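Trips > Open Days > Furniture Showrooms > Venholm

Desks, drawers and too much coffee: my visit to the Nestura open day
Posted 9th October by the Small Rooms blog

I've been saying for ages that I'd go to one of these, and this year I finally did it. Nestura makes home office furniture out in Venholm, and once a year they open up the factory and the showroom next door to anybody who signs up. I signed up back in February (yes, really, they take names that early) and then forgot all about it until the reminder landed in my inbox.

Getting there was the worst part. The train only goes as far as Vistonham, and after that it's a bus that stops at every single mailbox. I'd allow an extra half hour if you're going, and bring something to eat, because the snack cart outside the gate sold out of everything but pretzels before I'd even found my name tag.

You start in the factory. They give you ear plugs and a bright vest, and then you follow a painted line on the floor from one end to the other. The sign by the entrance said they finish 200 desks in a good week, and I believe it, because the pace in there is something else! I could have stood by the edging machine all morning. A bare board goes in one end looking like something from a lumber yard and comes out the other with those crisp finished sides, and there's a smell of warm glue that I sort of liked and sort of didn't.

The drilling section was less fun (loud, and you stand a long way back), but then comes packing, and I love packing. Every screw bag gets weighed before it goes in the carton. I once had a bookcase arrive with one shelf pin missing, from a different company that I won't mention, and I stood there thinking about that shelf pin for quite a while.

Then it's through a set of double doors and into the showroom, which is called the Vasylenke room on my map and the Vasylenko room on the door. I'm going with the door. It's much bigger than it looks from the parking lot, and it's split up into little pretend corners of houses - a teenager's bedroom, a landing, the end of a kitchen, that kind of thing. You're allowed to touch all of it. I opened so many drawers.

I had really come for the desks with hutches. My own desk is a plain table and everything I own lives on it in piles, so I've been after something with shelves above for two years now. I had always pictured hutches as heavy brown things from a dentist's office, and these were a lot lighter than that. The one I kept going back to has a light gray wood-grain finish with a long curved panel along the top, and red-orange backs in several of the compartments. I wasn't sure about that color at all in the catalog. In the room I was completely won over! It's cheerful without shouting, and it makes you want to put things away just to see them against it.

Things were out on the desk too, so you could get a feel for it in use. There was a bouquet of artificial flowers on the left in pink and peach and cream, and I'm normally a snob about fake flowers, but they did soften all that gray. A dark green box had the middle compartment, and that green next to the red-orange was so good that I wrote it down on my hand. 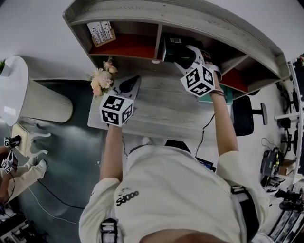 What I'd want to know before buying is how the compartments would work for my own stuff. I have tall binders, a printer that is wider than it has any right to be, and a lot of yarn. I'd brought my measurements on a scrap of paper and of course left the scrap of paper on the bus, so I'll have to go by the spec sheet. I also think I'd lose the upper shelves to things I never use, but that's me and has nothing to do with the desk.

Price, for those of you who always ask: the desk and hutch together came to 1,738 on the open day list, delivery extra. That's a lot for me. It's well put together and I can see where the money goes, but I went and sat on a bench with my last pretzel and had a think. I didn't order. I did take two finish samples home, the light gray and a darker one, and they've been leaning against my lamp ever since.

If you go next year, do the showroom first while it's quiet and leave the factory for later. Wear flat shoes. The coffee is free and pretty good, and the restroom is back by the front gate, so plan for that.

3 comments

deskless_in_denver
The red-orange backs!! I've been staring at that same finish online for weeks. Did the gray look more warm or more cool to you?

Small Rooms blog
Cool by the door and warmer under the lamps, so I'd order the sample first. Mine changes every time I move it.

patchworkpam
We went last time and missed the bus back. Get a cab number before you leave Vistonham is my advice.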